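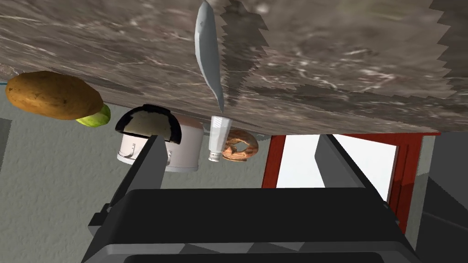 On Wednesday evenings the computer room at Levalley stays open until the last bus, and most of the people in it are cooking. At least this is how the students of the robotics course call it. Their kitchen exists only on the screens. It has a stone countertop, potatoes, bread and a few bowls, and a robot with two arms which must learn to put these things where a person asks.

The project has the name Plakance. It started as homework in the second year of the course, and it became so large that the school gave it its own hours. There are 16 students in it now. They build the rooms, they drive the robot through the tasks with a hand controller, and they save every attempt so that a program can later be trained from it. When I visited, the counter on the big screen by the window said 3697 attempts. The goal for the autumn was 3000, and someone had written the old number on the whiteboard and crossed it out twice.

I had expected that driving a robot in a simulator is like a video game. I was allowed to try it, and I must say that it is much slower. You look from one camera, then you look from the wrist, and what was up in the first view can be down in the second. My left hand wanted to go to the bread and the arm went to the wall. The girl next to me, who has done this since September, moved her chair a little away from mine, then showed me kindly how to bring the arm back.

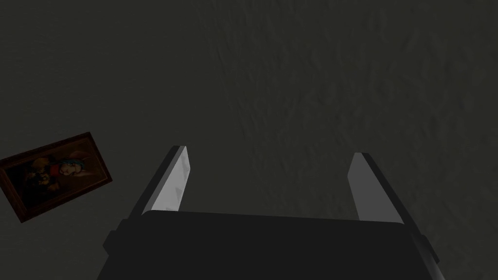
Why do the students practice in a simulated kitchen before they use a real robot?
The school has one real arm, and it can be used by one team at a time. In the simulator every student can work at the same hour, and if a gripper drives into a table, the student presses a key and begins again.

The rooms are made with Itix, a simulation program that the school rents by the year. The students complain about it a lot. Grasping is the difficult part. A potato that is held a little too hard can jump away through the countertop, and round fruits roll long after they should lie still. One team spent three lessons on the friction of a bottle. Their teacher let them do it, and he told me that he learned more about friction in those lessons than he had wanted.

The attempts that fail are also saved, with a short note. I read through some of these notes during the break. "Forgot which arm." "Lemon under the television." "Good until the phone rang." The students have a rule that one may not delete a bad attempt of one's own, only mark it, and another student must then agree to the mark.

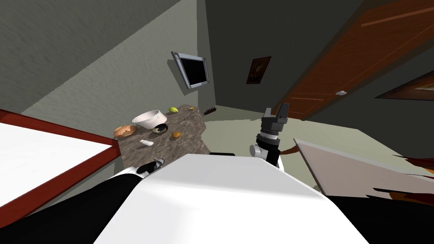 Pirmin Marti
Education writer

In December the group will travel to the Grabner, a competition for school teams, where each robot receives a kitchen that its makers have never seen before. For this reason the students change the rooms all the time. Doors, pictures on the wall, the place of the chairs and the color of the floor, all this can be different from one week to the next. A program which has seen only one kitchen, they explained to me, will look for the bread where the bread was last time.

The judges give up to 1000 points. Most of them are for finishing the task, but there are also points for moving calmly, and here Levalley lost its place last year. The arm did what was asked and it pushed over a bowl on the way home. This year's team has a separate list of attempts in which the robot has only to pull back its arm and touch nothing. It is boring to record and the students take turns with it.

Parents and other visitors can see the robot at the open evening on Thu 20 November. The hand controllers will be on the front desks, and those who want to try should come before the soup is served.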